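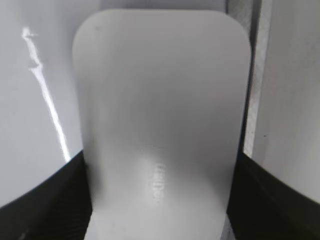
# 雨の中で雨を降らせる アークビーの夜間撮影、6夜目でようやく終了

アークビー(Irkby)の旧市場通りで続いていた連続ドラマ『アルタウ』の夜間撮影が、2022年12月1日の未明に終わった。予定は3夜、かかったのは6夜である。通りを占領していた高所作業車と散水用のやぐらは朝のうちに撤去され、パン屋の前にはふたたび客が車を二重に停められるようになった。

撮っていたのは、第4話の終盤、主人公が土砂降りの通りを渡って薬局の扉を叩くという場面だ。放送で使われるのは15秒の見込みだという。制作会社フルホルム(Fullholm)の助監督コンフォート・マハマ氏は、この15秒について「大事な15秒です」と述べた。ほかに言いようもないだろう。

## 晴れた夜に呼んだ雨

撮影の計画そのものは、ごくまともなものだった。10月の時点で組まれたスケジュールでは、乾いた夜を選んで通りを封鎖し、散水のやぐらを立て、消火栓から延ばした100メートルのホースで水を送る。雨は蛇口ひとつで降り、蛇口ひとつで止む。俳優が台詞をとちれば止め、髪を乾かし、また降らせる。天気をこちらの都合に合わせる、映像業界が長年かけて磨いてきた贅沢のひとつである。

初日はそのとおりに進んだ。空には星が出ていて、その下で主人公役と代役がずぶ濡れになった。見物に来た近所の子どもたちは、水が通りの幅の分しか降らないことにいたく感心していたらしい。道の反対側では、犬が乾いたまま座っていたそうだ。

問題は2日目の夕方、本物の雨が降り出したことである。

素人はここで喜ぶ。筆者も喜んだ。欲しかったものが無料で空から落ちてきたのだから、やぐらを畳んで撮ればよい。ところが照明技師のケケリ・クアイエ氏によれば、話は逆らしい。

「本物の雨は映らないんですよ。細かすぎるし、光の当たる場所に降ってくれるとは限らない。後ろから強い明かりを入れて、大きい粒を落として、それでやっと雨に見える」

というわけで、その晩のアークビーでは、雨の中に雨が降った。本物のほうは画面に映らず、ただ機材を濡らし、人を冷やし、ケーブルの接続箱をいちいち箱馬の上に持ち上げさせるという仕事に徹した。にせもののほうは、見事な降りっぷりだった。

## つながらない濡れ方

それだけなら寒いだけで済んだかもしれない。厄介だったのは初日の素材とのつながりである。

初日に撮った引きの画では、薬局の屋根は乾いていた。散水が届かないからで、暗い夜空の下ではそれが誰の目にも留まらない。2日目の画では、屋根も、その奥の集合住宅の壁も、画面の隅に入る教会の石段も、ていねいに濡れて光っている。編集で並べれば、主人公が道を半分渡ったところで町じゅうが突然濡れることになる。

選択肢は2つあった。初日の分を捨てるか、2日目以降に屋根を乾かすか。後者は検討されなかったと書きたいところだが、ブルーシートと脚立の本数まで出したうえで見送ったという。

結局、初日の分をあきらめ、全カットを「町全体が濡れている」という前提で撮り直すことに決まった。すると3日目の夜は、からりと晴れた。

制作部はこの晩、散水ホースで薬局の屋根に水をかけることから仕事を始めた。屋根が済むと集合住宅の壁、壁が済むと石段である。石段は町の管理する文化財にあたるため、水圧を落とし、担当課の職員が立ち会った。すべて濡らし終えたころには、最初に濡らした屋根が乾きかけていた。

## 照明部の「念のため」

撮影が延びれば、当然、借りているものの返却も延びる。発電機と大型ライトを貸し出したオウス(Owusu)社は、3夜分で組んだ貸出表を3度書き直した。最後の版には、当初どこにも載っていなかった防水カバーの追加が並んでいる。

クアイエ氏の班は、初日から予備の明かりを1式余分に持ち込んでいた。監督が「奥の路地も少し明るく」と言い出したときのためである。監督は初日も2日目も言わなかった。3日目も言わなかった。4日目、余分な1式をトラックの奥に積み直し、その手前に雨よけの幕を詰め込んだところで、監督が言った。

「機材には耳があるんだと思います」とクアイエ氏は話す。「しまうと聞こえる」

トラックの荷を半分下ろして明かりを出し、路地に立てるまでに55分かかった。その間、俳優は車内で毛布にくるまり、エキストラは公民館でスープを飲んでいた。スープは評判がよく、夜食の列に明らかに撮影と無関係の住民が混じっていた、との証言がある。制作側は確認していないし、確認するつもりもないそうだ。

なお、路地の明かりは点けてみたところ明るすぎ、薄い布を1枚かけ、もう1枚かけ、さらに向きを変えて壁に跳ね返した末に、ほとんど元の暗さに戻った。監督は「これです」と言ったという。
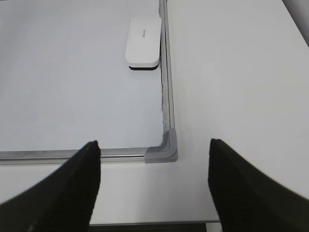 ## 住民の反応

旧市場通りの住民は、6夜をおおむね寛大に過ごした。事前に配られたチラシには「ご不便は3夜のみ」とあり、4夜目の昼に配り直された新しいチラシでは「のみ」の2文字だけが消えていた。日数の欄は「あと少し」に変わった。

苦情がなかったわけではない。寝室の窓に夜中の2時まで昼間のような光が差していた家もあれば、洗濯物を軒下に干したまま出かけ、戻ってみるとすすぎからやり直しになっていた家もある。後者には制作会社からコインランドリー代が支払われた。晴天の夜に洗濯物が濡れた理由を家族に説明するのが大変だった、とは当人の弁である。

薬局は撮影中も昼間は通常どおり営業した。ただ、店名の看板が劇中の名前に掛け替えられたままだったため、閉店したと思い込んで隣町まで行った常連がいる。店主は5日目の朝、にせの看板の下に「本物の薬局です」と書いた紙を貼った。この紙はその晩、1カット分だけ画面に映り込み、撮り直しの原因になった。

パン屋は、早朝の撤収に合わせて開店を早めたところ、売り上げが伸びたと認めている。次の撮影はいつかと尋ねているのは、いまのところこの店だけだ。

## 最後の夜

6夜目は小雨だった。屋根は天然に濡れ、壁も石段も濡れ、通りには散水やぐらが雨を足し、路地には例の見えない明かりが入った。マハマ氏によれば、条件が全部そろった晩はこれが初めてで、現場は妙に静かだったという。誰も天気の話をしなかった。しまった機材に耳があるなら、空にもあるかもしれないと考えたのだろう。

主人公が通りを渡り、薬局の扉を叩く。1回目は扉が開かなかった。濡れた木が膨らんで枠に食い込んでいたためで、内側で待っていた薬剤師役が力いっぱい引く音が、録音にはっきり残った。2回目は開いたが、今度は勢いがよすぎた。3回目で監督がうなずき、念のためもう1回撮り、さらに念のためもう1回撮って、採用されたのは3回目である。

散水が止まったあとも小雨は続いていたので、スタッフの何人かはしばらく撮影が続いているものと思って立っていた。マハマ氏が拡声器で終了を告げ、水道担当の職員が消火栓の蓋を閉め、100メートルのホースを巻き取る作業が始まった。水の抜けきらないホースは巻くそばから水を吐き、巻いた者の長靴に入ったそうだ。

## 今後の予定

『アルタウ』の撮影隊は週明けから屋内のセットに移る。第5話は全編が薬局の店内で展開するため、当面、天気に左右されることはないとされている。窓の外には雨が降っている設定で、そのぶんの散水設備はすでにオウス社に発注済みだという。

旧市場通りの交通規制は全面的に解除された。街灯のうち撮影のために消していたものは町が順次点灯させるが、路地の1灯だけは、もともと切れていたことが今回わかった。町の道路係が交換を予定している。薬局の看板も本来のものに戻ったが、店主は「本物の薬局です」の紙をまだはがしていない。

放送は来年の予定で、時期は発表されていない。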